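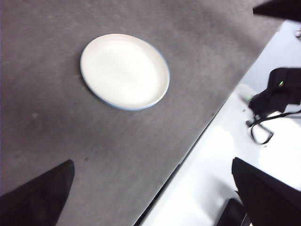
Marichka Melnychuk asked at the last catch-up whether the lunch club could carry on through the winter on what's left, and the short answer is yes, but only if we stay at one sitting. Longer answer below. Sorry this is going over late, June got away from us.

Lavoie Street Lunch Club, half-year report to the Livisar Fund

Where we are

Meals served since the last report: 2,794. That is up on the same stretch last year, mostly down to the school holiday week and the new bus stop on Altov Road. Regulars still make up the bulk of it. More men coming on their own than before, which we'd hoped for and put in the bid.

Doors open 11.30, food from 12. We tried an earlier start in spring and went back, kitchen couldn't be ready and people just stood about in the corridor.

Money

Spent so far £1,472 of the food line. Under budget, but don't read too much into it, the potato and onion delivery for two months hasn't been invoiced yet. Chasing. Gas is over. Hall hire same as agreed.

We'd like to move the unspent part of the travel line into crockery and pans. Travel is not being claimed, people walk or get lifts. Could you confirm by email that this is OK, or tell us which form. The one on your website still has last year's headings.

Kitchen

Hygiene visit went fine. Two things to put right: probe thermometer log had gaps, and the shelf over the hand sink needs to come down. Log is now on the back of the door and gets filled in. Shelf is still up. Landlord says it's ours to remove, lease says it's theirs, waiting on a reply.

Second-hand oven from Zato is in and working after a new door seal. Bakes hotter at the back so trays get turned halfway. Pies much better for it.

People

We have 13 on the kitchen rota, which sounds plenty but three are students and will be off over the summer. Need more for washing up and for the 2 o'clock clear down, that's where it falls over. Poster gone up at the library and the surgery. One enquiry so far.

Food hygiene course: everyone who cooks has now done level 2. Allergen refresher booked for the autumn.

What hasn't gone well

The take-home portions. Idea was fine, boxes were too flimsy and we had complaints about gravy in bags. Stopped for now. Will try again with the deeper tubs if we can get them at a sensible price.

Feedback cards, hardly any came back. People tell you at the hatch what they think but won't write it down. We've started keeping a notebook there instead. Most common request is custard with everyting, second is less pasta.

Next six months

Keep to one sitting.
Sort the shelf.
Washing up rota filled before the students go.
Christmas lunch, numbers to you by October as we'll need the bigger hall and the deposit is due early.

Bank statements and the signed accounts to follow seperately, the scanner is playing up. If you need them before the panel meets let me know and I'll drop paper copies in.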